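The arm was the first thing you came to

Pirkcombe, May 2019

I went to the Plandine open day expecting to be sold something, and I was. There were lanyards, a brochure and a free biscuit. The talk before the doors opened promised "the kitchen that looks after itself", a phrase that ought to be kept away from anyone who has ever cleaned one. Then we were let through, 34 of us, to see the arm and its tables.
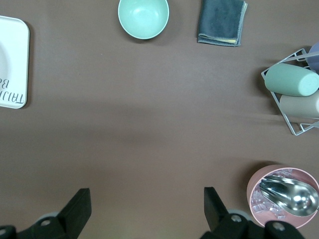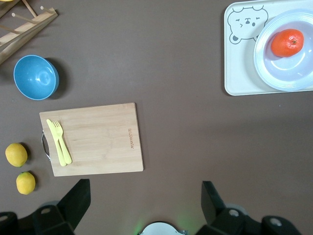
Gripper's view of the tabletops at the Plandine open day: ice bucket and cup rack in the first, cutting board and lemons in the second.

I have worked in kitchens, on and off, for 14 years, and my complaint is about the room in between things. Look at all that bare brown table. A bowl has a good stretch of surface to itself. The knife and fork on the board are pale yellow plastic. I have never in my life met a worktop with that much space on it, least of all at eight in the evening with a bread delivery still in the way.

Azadeh Vahidi, who led our group round, was patient with me about this. You start with things spread out, she said, and you crowd them later. I asked when later was. She said September, for the next stage, and that she wouldn't like to promise. I thought better of her for that than for anything in the brochure.

The brochure says the system has been through 2,747 trials. Trials of what? Picking up a lemon is a trial, I suppose, and so is clearing a table after a christening. If you put them in the same column you get a big number and no idea what it's worth. I'd have liked to know how many of them a person had to step in and finish. I asked that too, and was told the figures were being prepared.

Bahman Taheri, who runs the canteen at Dridumholm and had come along with me, took a kinder view. His argument is that ice is a wretched job. It means bending, scooping and cold hands, and whoever is newest gets it. If a machine could do only that, he'd have one. Fair enough. But he wouldn't have one at the price of a year's wages with somebody standing beside it, and neither of us could get a price out of anybody. The man from Akbari, who are putting up part of the money, talked about "savings across the shift" for roughly 40 minutes and didn't name one.

I'm not against the thing. Some of the people in that room were plainly clever and had plainly worked hard, and I'd sooner they spent their time on dishes than on adverts. What I object to is inviting the public in to look at a tidy table and then talking to them as if it were a kitchen. Show us the crowded one. Put a greasy roasting tin on it and a wet tea towel on top of that, and let us stand there for an hour with a stopwatch. I would come back for that, and I'd bring my own biscuits.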